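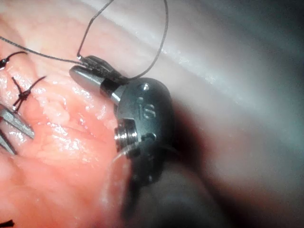 Remedios Ortuño
Bench Lead, Suture Practice, Claltum Skills Center

Search this site Go

Interrupted Stitch Practice: FAQ

Updated 16 March 2018. Same few questions keep landing in my inbox so they go here now. If yours is missing, extension 2157, or catch me in the hallway.

Where do I go?

Sedlow Building, room 1121. Not the classroom with the glass door, that's anatomy. Go past it.

Do I need to sign up first?

Yes for a bench slot. Sheet's on the door. If you're on the sheet and don't show, the slot goes to whoever is standing there.

What do we work on in the first block?

Simple interrupted stitches, one row. Each stitch gets its own knot, gets trimmed, then you move on. Running stitch comes later. Please don't start one because you're bored, it makes the row impossible to grade.

How far apart should the stitches be?

Even. That's most of it. Look at the gap between the ones you've already tied and match it. If the first gap was bad, don't match the bad gap, tell me and we start a fresh row.

How hard do I pull?

Until the edges meet, then stop. If the tissue puckers or goes pale under the knot you went past it. Nearly everybody pulls too hard the first week. The thread won't complain, the tissue will.

Which knot?

Square knot, with a surgeon's throw first if the edges keep springing apart. Alternate direction every throw. If you don't alternate you get a granny, which looks fine until you tug on it.

My first throw slips before I get the second one down. What am I doing wrong?

Usually letting go of tension on the short side while you reach. Keep both ends low and in line with the knot. Lifting straight up loosens it. Still slipping, try the double wrap on throw one, and lay it flat before you pull.

Why does my loop keep falling off before I can grab the tail?

Tail's too far away, nine times out of ten. Set the short end down close by, THEN wrap. Wrap near the tips and not way back on the jaws, keep the loop loose, go straight for the tail. A big floppy loop is ok. A tight one grabs and won't slide off when you want it to.

How long should the tail be?

Short enough that you aren't chasing it around, long enough that it won't pull through. I won't give a number, depends on the stitch. If you pulled it through and lost it, go again with a new pass. Don't fish. 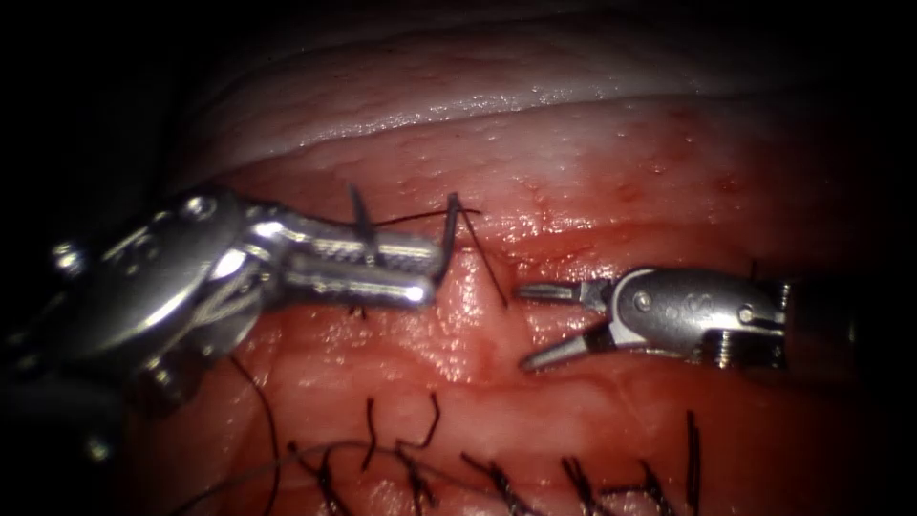
Can I use my own thread from home?

Please use the thread in the bench drawer. It's all one type, from Dretadetti, and the rows get compared against each other so everybody needs to be on the same stuff. Home thread is fine for home practice.

Can I use one long thread for the whole row?

You can if it's long enough and you keep it tidy. Long strand lying across your last knots is how things get snagged. Park the slack to the side, away from the row, and check where it went before you pull. If it's getting short, stop and take a new one. Trying to squeeze out one more knot with no thread left is where the ugly ones come from.

Where do I hold the needle?

Back from the point, past the middle of the curve. Never by the tip, it dulls, and never right at the thread end where it's weak and bends. Come in square to the surface and follow the curve through. Don't push it straight like a pin.

Can I grab the thread with the jaws?

Yes, obviously you have to grab something. But grab the part you'll cut off when you can. Serrated jaws rough up thread, and a roughed up spot inside the knot is where it'll break later. Grabbing the same spot over and over is worse then one firm grab.

The tissue dried out on me.

Wet it. Squeeze bottle on the shelf. A little, then a little more, don't flood it. Dry surface tears at the needle hole and the thread drags. Check it every time you finish a knot.

Does a crooked knot count?

If it holds and the edges meet, it counts, I'll write "crooked" next to it. All the knots should sit to one side of the line and not right on top of it. Nudge it over before you trim.

How many to pass?

6 in a row, no redo in between. You get 2 tries per slot. Ran out of tries, come back another slot, no penalty.

What's the Peñalver sheet?

The grading sheet. Named after the person who drew it up, older than any of us here. Spacing, tension, tail length, square or granny. Pick up a blank one by the sink. Put your name on it!! I have a pile from December with no names at all and I can't give anyone credit for those.

Who cleans up?

You do. Needles in the sharps box first, before anything else gets moved. Count them out and count them back. Tissue in the marked bin, trimmed ends in the regular trash. Wipe the surface, gloves off last.

I dropped a needle.

Stop, say so out loud, don't step back. We'll find it. No one gets in trouble for dropping one, only for not saying.

Can I take pictures of my row?

Sure, if it's just the work and no people. Take it befor you trim and again after, the comparison is useful.

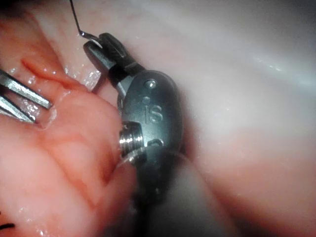

Dark thread gripped in the jaws, next to the tissue fold.

Can I skip ahead if I already know how to tie?

Show me one row. If it's clean you move to the running stitch that same day. Bring the filled in sheet so I don't have to ask you twice.

Is there a makeup day?

Not a set one. Call the extension and I'll see what's open. Leave your name and which row you're on.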